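Notebook, November, 7:40 am

Coffee first, then the comment letter. We have until the end of the month to get something in on the Lolard gravel permit, and I promised Merja I'd write down where we are before I forget half of it again.

So! The permit would let Wernier take gravel from the lower bend of Lolard Creek, right on top of the best mussel bed we know of. I went through the application last night (all of it, even the appendices, my eyes hurt). Their survey says "no significant mussel presence." They walked the creek in early spring with the water up and brown, and they only looked in one spot, by the road bridge, where it's all sand. No wonder they came up short. Our bed starts 400 yards downstream from there.

Wendy and I did our own search in August when the water was low and clear. We found 80 live mussels in one afternoon with nothing fancier than glass-bottomed buckets and cold knees. I've copied the tally sheets into the back of this book and Wendy has the originals. Note to self: the second sheet has a smudge over the shell lengths - ask her to read them off before I type up the table. I'm not guessing at those.

Things still to sort out for the letter:

The form letter. Ville Toivonen's draft is good but it's angry, and it runs on for two pages before it gets to the mussels. I moved the mussels to the top and cut the part about the gravel trucks, which belongs with the county anyway. He grumbled a bit and then agreed. (The other Ville, Saarinen, wants the trucks back in. We'll see.)

The ask. We want a new survey, done in low water, covering the whole lower bend, before anybody digs. I'd love to ask for a flat no, but Tyyne thinks the agency is more likely to move on a resurvey and she's been through this twice before with the Prenaletti quarry. I'm going with Tyyne.

Signatures. The goal is 2,000 and we're nowhere close yet, so the sign-up table at the library needs to happen soon. Merja has the clipboards. I still need to print the map bigger, the creek names come out tiny on letter paper and people kept squinting at it last time.

One more thing before I lose it. The silt numbers I wrote on the previous page are from the upper gauge, NOT the lower one. I mixed them up and only caught it when I was reading them out loud to Wendy. Crossed out now, corrected figures go in once she sends me the lower gauge log, and until then please don't quote anything from that page.

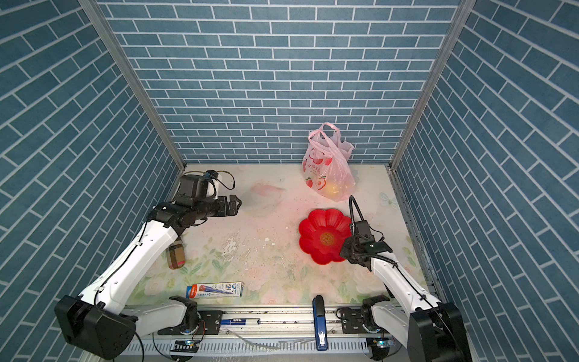

After the log comes in I'll redo the silt graph and pass the letter to Merja for a last read. She's much better at commas than I am.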